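Handling of Populated Circuit Boards by Robot: Rules for Cell Work
Course handout 4, Kurian teaching lab
Prepared by Valdemar Norðdahl
Tuesday, October 27, 2020

1. Scope

These rules cover picking, moving and placing of populated boards with a two-finger parallel gripper. Bare boards and panels are covered in handout 3. Read this together with the cell safety sheet, which takes priority wherever the two differ.

The words "shall" and "should" are used as in a written standard. "Shall" marks a requirement you will be graded on. "Should" marks a recommendation, and a departure from it must be justified in the cell log.

2. Static control

2.1 Trays, bins and finger pads shall be of a dissipative grade and shall be entered in the tray register with the date of the last resistance check. Color is not evidence of grade.
2.2 The gripper body shall be bonded to the cell ground point. Check the bond at the start of each shift with the meter kept at the Tollari bench.
2.3 Anyone reaching into the cell to free a board shall wear a tested wrist strap, and the arm shall be in protective stop.

3. Choice of grip point

The order of preference is: (a) bare board edge, (b) a component approved on the grip map, (c) nothing. If neither (a) nor (b) can be reached, the cycle shall stop and call the operator.

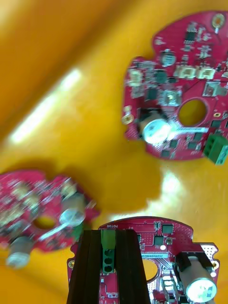
Grip maps are drawn up per board type and kept under revision control. A map lists each approved body, the permitted finger direction, the maximum closing force and the maximum lift speed. Tall parts attract both students and grasp planners, as they stand clear of the board and segment well. The green three-position terminal block between the fingers is a typical candidate: it has a firm body and room on both sides. It may be used only if the map for that board names it. The cylindrical capacitors shall never be used as grip points, whatever their size, and a bracket across the body does not change this. Side load on a can is carried by the leads and the seal, and the damage may not show at inspection.

4. Bin loading

4.1 Boards should be presented in a single layer. Overlap between boards shall be treated as a fault at the loading station.
4.2 Outlines with lobes and notches can hook on one another. After closing, lift straight up by a short distance and check for added weight before any sideways motion.
4.3 Glossy bin surfaces return glare that can be mistaken for a silver part or hide a board edge. Set exposure with the bin empty, then repeat the check with boards in place.
4.4 Images used for grasp planning shall be taken with the wrist at rest. Blurred images shall be rejected and taken again, including where only one board is affected.

5. Force and motion limits

Use the values on the grip map. Where the map gives a range, start at the lower end. Do not copy limits between the Garkura and Gollik cells; the finger pads differ in hardness and the force readings are not interchangeable.

6. Records

Each pick shall be logged with board type, grip point, peak force and result. A pick that succeeds on the second attempt is logged as two picks. The March trial ran to 3,000 logged picks, of which 232 were stopped by rule 3(c). Those stops are counted as correct behavior and shall not be reported as failures.

7. Before the next session

Read the grip map for board type 701 and mark every approved body that cannot be reached when a second board lies against it. Bring the marked copy. Draft revisions to section 4 are posted outside the lab, and comments should cite the clause number.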